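Gremier는 주정부와 지방자치단체 사이의 재산세 배분 분쟁에서 나온 중재 판정문을 모은 텍스트 데이터셋이다. 판정문 310건과 이에 대한 법원 결정문 234건이 들어 있다. 정리는 Femke Smits와 Siamak Mirzaei가 맡았다.

## 구성

- `awards/`: 중재 판정문 본문 (UTF-8)
- `rulings/`: 취소 또는 집행 신청에 대한 결정문
- `index.csv`: 사건 번호, 당사자, 쟁점 코드, 결과

쟁점 코드는 17종이며 정의는 `codes.md`에 있다. 한 사건에 코드가 둘 이상 붙을 수 있고, 이때 구분자는 세미콜론이다. 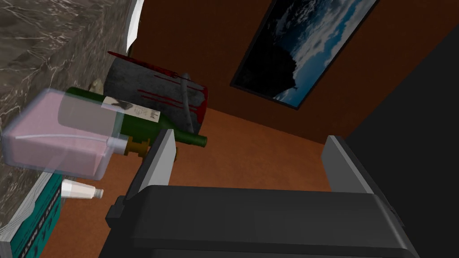
`분류: 공공재정 / 중재 / 판결문`

원문은 Bainbridge 문서고의 스캔본에서 추출했다. 표가 많은 판정문 50건은 Golshifteh Akbari가 손으로 다시 입력했다. 각주 번호가 본문과 어긋나는 파일이 남아 있으며 `index.csv`의 `note` 열에 표시해 두었다.

## 알려진 문제

- 비공개 합의로 끝난 사건은 빠져 있다.
- 2월 갱신분부터 당사자 이름 표기가 바뀌었다. 이전 표기는 `alias` 열을 참고.
- 소수의견은 별도 파일로 나누지 않았다.

## 이용 조건

연구와 보도 목적으로 쓸 수 있다. 재배포할 때는 `LICENSE`를 함께 넣는다. 오류 신고는 이슈에 사건 번호를 적어 올리면 되고, 담당은 Malachy Sheehan이다.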